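Pegboard Is a Layout Tool, and Cable Deserves a Layout

Felicja Michalski
07/04/2022

Most writing on pegboard treats it as storage. The board goes on the garage wall, the hammers go on the hooks, and somebody draws an outline around each hammer. I have no quarrel with hammers. My argument is that perforated board is used badly when it holds only tools, and that its better use is as a mounting surface for cable.

A perforated board is a grid. Every hole is a fixed distance from its neighbors, so any position on the board can be written down as two numbers. A bracket moved during a repair can be put back exactly where it was. A drilled wooden panel does not offer this. After a few revisions it has a set of old holes that mean nothing and a set of new ones that are close to the old ones, and the screws wander from one to the other.

At the Gotdale shop we kept both kinds for a while. The wooden panel had been revised 14 times when we took it down, and I could not have told you which holes belonged to the current arrangement. The metal board next to it had been revised more often and showed no sign of it.
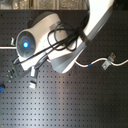

Cable is the part of a bench that gets the least planning. People choose the board, choose the brackets, mount the equipment, and connect everything last with whatever lengths are in the drawer. Excess length then has to go somewhere, and it goes on top. Black cables lying in loose loops over a white housing, with one strand running down across the lower part, are a fair sample of the usual result. Each loop is harmless by itself. Together they make it slow to trace one line from end to end, and tracing is the task that comes up whenever something stops working. A thin white cable run straight across the board at mid-height can be followed by eye in a second.

Wissam Darwish, who shared the bench with me, holds the opposite view. He argues that slack is cheap insurance: a cable with spare length can be rerouted, and a cable cut to fit can only be replaced. He is right about the cost of replacement. I would still separate slack from disorder. Slack can be stored in one deliberate arc between two fixed points, where it is visible and does no harm. The same length dropped in a heap gives the same insurance and costs time at every repair.

The arc is worth some attention. Cable does not like corners. A tight bend puts the strain on a short section of jacket and conductor, and the damage is inside, where it cannot be inspected. A broad bend spreads the strain over a greater length. When I lay out a board I now place the brackets to suit the bend and let the straight sections fall where they may. This uses more board. I consider the board the cheaper material.

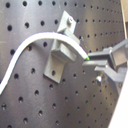
White cable in a broad arch in front of the bracket, green tip at the right.

Brackets are the second point of disagreement. The common practice is to clip cable down as often as possible, on the theory that more support is better support. On a board that never changes, fine. On a working board each clip is another thing to open and close, and people under time pressure skip the closing. I prefer a small number of solid metal brackets with an open channel, held by socket-head screws. Four of them will serve a board of moderate size. An open channel lets the cable be lifted out by hand, and a socket-head screw can be turned with a hex key from straight on, without a blade slipping across the surface.

Color is a smaller matter, but I will state a position. The ends of a cable should be a different color from its body. A green tip on a white cable is found quickly against a dark gray board. Printed labels do the same job on paper and do it poorly in practice, where they curl, face the wall, or carry the name of a device that left in March.

There is a fair objection to all of this, put to me by Pirjo Saarela when she saw the plan for the second board: a layout takes an afternoon to draw and the bench works without it. Both statements are true. I would ask only that the afternoon be compared with the hours spent following one black line through a bundle of other black lines. I have never kept a proper record of those hours at Gotdale, and I intend to start one with the new board.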